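Which part of the open day demo was simulated, and can I run it at home?

Posted by gridline_11 on July 27, 2018

I went to the Drovard open day and watched the pick-and-place session on the big screen. The arm has to put a piece of fruit in a small teal bowl.

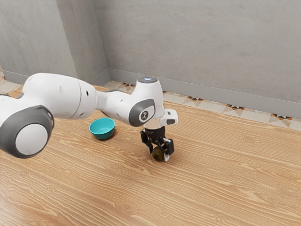 Replies

Kurari

All of it was simulated. The arm, the bowl and the fruit are rendered models, and the session ran in Grunotex on one desktop machine. The pear model is more detailed than the task needs - it has bruising and dark spots on the skin. 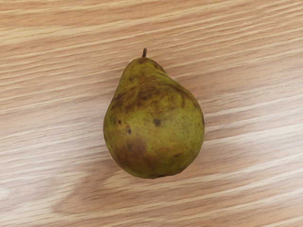 The planner ignores all that and works from the outline and the pose. Friction at the fingertips matters far more, so set that first. We used 32 solver steps per update. Fewer than 15 and the grip becomes unreliable.

Guerreiro

I was there in June and it was the same demo. Watch the release height over the bowl.

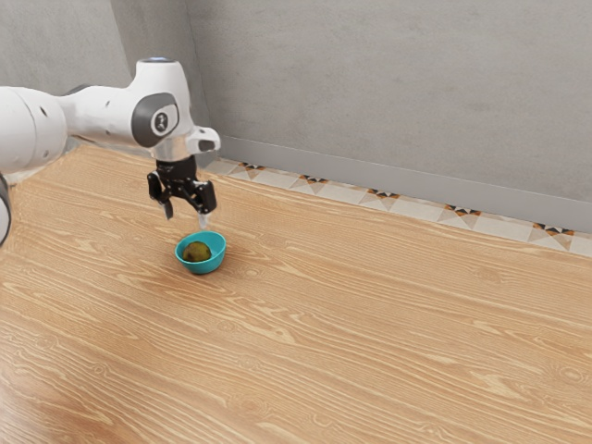
Do you need a licence to run it at home?

The visitor copy is free for personal use. Ask at the desk for the download code.

My old laptop managed it, slowly.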